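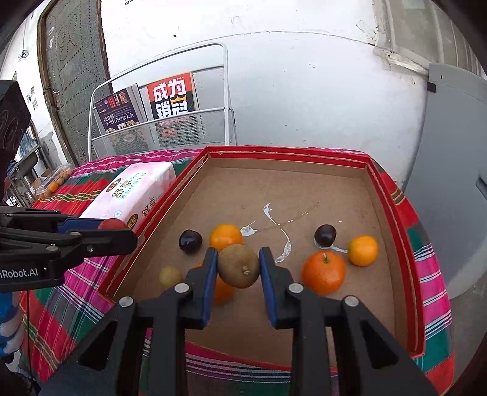 Tandgate Opens Its Fruit-Sorting Demonstrations to Outside Labs

WESTOSORA, August. I'm Citlali Manríquez, I run data collection at Tandgate, and I get to write this one myself because our press person is on vacation (hi, Zulema!). So here's the news: we're releasing 1344 recorded demonstrations of people picking up fruit with hand-held grippers, and any university lab that wants them can have them free of charge.

We've been at this since spring with our friends at Ragnarsson, who handle the software side. A person holds a gripper in each hand, picks up an orange or a plum or a kiwi, and puts it down somewhere else. That's one demonstration. The learning system gets the camera view and the movement of the hands, and from those it has to work out how to do the job with an arm of its own.

I love how plain the work is. You need a table, a tablecloth, a shallow tray and a bag of groceries, and you need patience, because we ask people to start from a different layout every time. Fruit on the cloth, fruit in the tray, some of each. A system that has only seen one tidy row of oranges gets lost pretty fast when a tomato shows up!
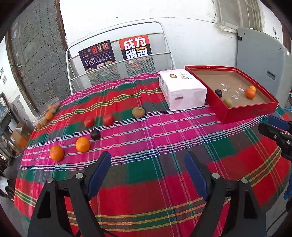 Can a lab use the recordings without buying your grippers?

Any lab can, as long as its robot has a simple two-finger hand. We've included the measurements of ours so you can adjust for the difference.

The set comes in two parts. The larger one is for training, and we held back 200 demonstrations for testing, so please don't train on those (I will be checking, nicely). Zulema Retamal wrote the guide that goes with it before she left, and it runs 24 pages, most of them about how to name your files. Read it anyway.

Next up is Adent, our follow-up project, where the same kind of table work gets done with kitchen tools. We're looking for two partner labs for that, and I'd be thrilled to hear from small ones.

To ask for the recordings, write to the data desk at Tandgate and tell us what kind of arm you have. Mornings before 10 are the best time to catch me by phone.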